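Este sitio utiliza cookies propias y de terceros. Aceptar | Configurar

Preko busca ingeniero/a de percepción y planificación de agarre

Última actualización: 9 oct 2022

Somos un equipo pequeño con un planificador que resuelve cajas rígidas con mucha dignidad y se hunde en cuanto aparece un cable. Buscamos a quien lo saque del hoyo.
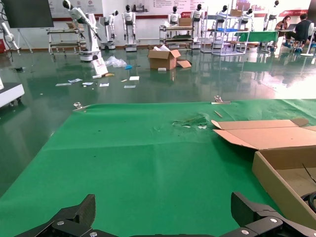

El puesto depende de Siobhán Duggan y consiste en mantener Letlow, nuestra pila de percepción en C++ y Python. Trabajarás con la vista de muñeca: un tapete verde sujeto con pinzas metálicas, arrugas que la segmentación toma por objetos y un suelo brillante que duplica medio laboratorio – la profundidad opina por su cuenta.

Pedimos dos años con ROS 2, soltura con nubes de puntos y paciencia para leer unos 300 registros de agarre sin culpar al hardware.

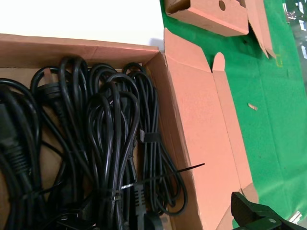 Cables negros enrollados en su caja: el caso de prueba favorito de Letlow.

Contrato indefinido, incorporación en enero. Manda tu CV y un enlace a código tuyo – también vale el que te avergüenza – a la atención de Châu Bùi.

© Preko 2022 | Contacto | Volver arriba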